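The Bag Problem

I have never thrown out a good paper bag in my life, and by August the cupboard under my stairs had stopped closing. So I did what I always do when the house gets away from me, and called Ffion Yorath.

Ffion ran the gift wrap counter at Tveit for 15 years and she has Opinions. Her first one was that I should pull everything out where I could see it, the coffee carriers too (yes, I keep those). Flat bags on the bottom, she told me, open ones standing up, and don't even think about the handles yet! 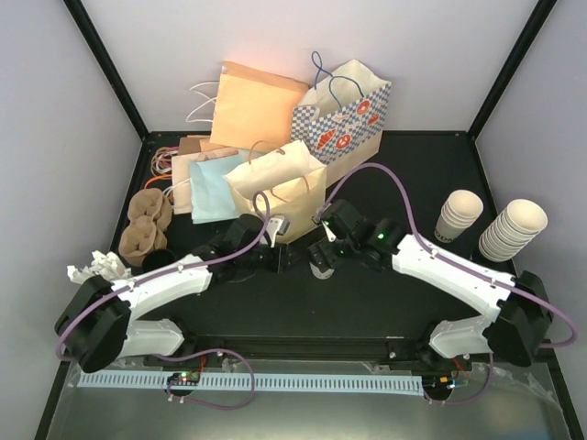

The handles are where I always come undone. Cord loops grab each other the second you turn your back, and I've lost whole evenings to picking them apart. Ffion tucks each pair down inside its bag before folding, then files the bags upright by size, like records. I keep 20 now. Anything with a bakery print gets to stay, because I'm weak and I love a pretzel on a bag.

The rest went to Eugénie Hervieu, who sells jam at the Cunduvero market and was thrilled to have them. She sent me home with three jars of apricot. In a paper bag, of course, a really nice one with blue handles, and I've already found a spot for it.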